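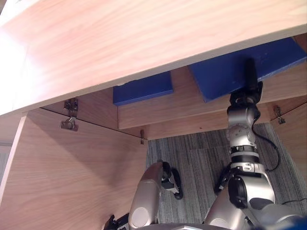 Onde fica guardada a chave privada da carteira Brirnar?
A chave fica guardada só no seu dispositivo, e o nosso servidor não recebe nenhuma cópia dela.

Manual > Carteira Brirnar > Primeira configuração
Última atualização: fevereiro

1. Instale o programa Plarildale no computador e abra-o.
2. Escolha "Criar carteira nova".
3. Defina um PIN de, no mínimo, cinco algarismos.

Atenção: depois de várias tentativas erradas, a carteira fica bloqueada durante 40 minutos.

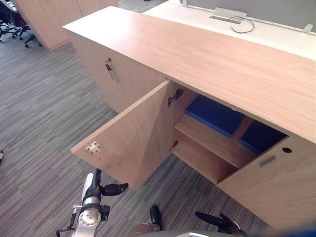
Erkberg, fevereiro

4. Escreva em papel as palavras de recuperação, na mesma ordem em que aparecem. Não faça captura de ecrã.
5. Confirme as palavras quando o programa as pedir.

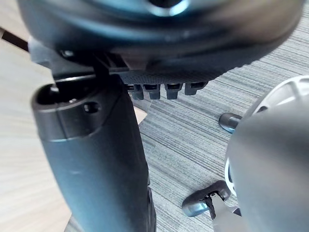 Fig. 3. Quatro linguetas pretas em fila.

6. Envie primeiro uma quantia pequena e espere pela confirmação da rede. Se passarem 27 minutos sem confirmação, consulte o código de erro 84 no anexo.
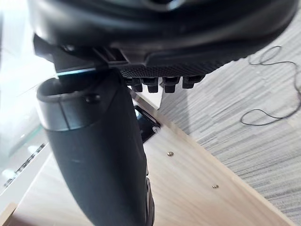 Equipa de Apoio Técnico, Brirnar

Nota: a nossa equipa nunca pede as palavras de recuperação. Se receber um tal pedido, escreva a Rafia Tarar e junte a mensagem completa.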